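Equipment Review: Plisard Two-Finger Electric Gripper
Automation Teaching Laboratory
Prepared by Jianhua Cheng; trials conducted with Musyoka Bakilana
9/25/24

The laboratory began looking for a replacement gripper in June, when spare fingers for the Brulletti unit became difficult to obtain. Three products were considered. The Vidberg gripper was excluded at an early stage because its controller could not be connected to our existing software without a paid license. The remaining comparison was between the Brulletti, which staff and students have used for several years, and the Plisard two-finger electric gripper, which is the subject of this review.

The Plisard arrives with a mounting flange, one pair of standard fingers, a communication cable and a printed manual. Installation took one afternoon. The flange fitted our arm without an adapter, although the screws supplied were too long and had to be exchanged for shorter ones from our own stock. The manual is clear on wiring and weak on software. Two pages on force settings appear to have been carried over from an earlier model, and the values given there should be disregarded.

Configuration is done through a browser page. Opening width, closing speed and holding force may each be set by hand or called from a script. The page is plain and responds quickly. Users should note that it does not save changes automatically, and that settings return to the factory values after a power cycle unless they have been written to the device.

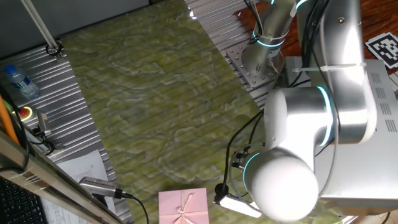 The trials were designed around light packaging, as this is the area in which our teaching program receives the most requests from outside partners. Objects of this kind are easily marked or crushed, and a gripper that performs well on metal blocks may do poorly with them. A gift box tied with a thin ribbon was among the more useful test objects, as the bow on the lid leaves little clear space for an approach from above and a finger that descends slightly off position will catch the strands. The two grippers were given the same objects, the same starting positions and the same motion program.

Each gripper was scheduled for 348 attempts. The Brulletti failed to complete 133 of them, most often by closing too firmly on a soft-sided item or by losing hold during the lift. The Plisard failed on 37. A large share of its failures occurred with the smallest cartons, where the finger tips met before adequate pressure had been applied. Narrower tips are sold separately, and we did not test them.

Force control is the main strength of the product. At the lowest setting it held an empty paper carton without leaving a visible dent, and the holding force remained steady when the arm changed direction. The Brulletti could not be adjusted finely enough to match this result. It did, however, close faster, and for rigid parts it remains a sound choice – particularly for laboratories that already own one.

Several shortcomings should be recorded. The cable leaves the gripper body at a right angle and must be tied back with care, or it will pull against the connector when the wrist turns fully. The status light is too dim to be read from the operator's position. Mr. Bakilana also reported that the gripper became noisy after long sessions, although no loss of performance was measured.

We tested the Plisard with a Qiu wrist camera as well as with fixed positions. The two exchanged data without difficulty, but the camera bracket had to be moved twice before the fingers no longer blocked part of its view. Buyers planning a similar arrangement should allow time for this work and repeat the calibration afterward.

The laboratory has approved the Plisard for use in the packaging course. The Brulletti will be kept for the introductory exercises on rigid parts. A second Plisard will be requested in the next budget, together with one set of the narrow tips.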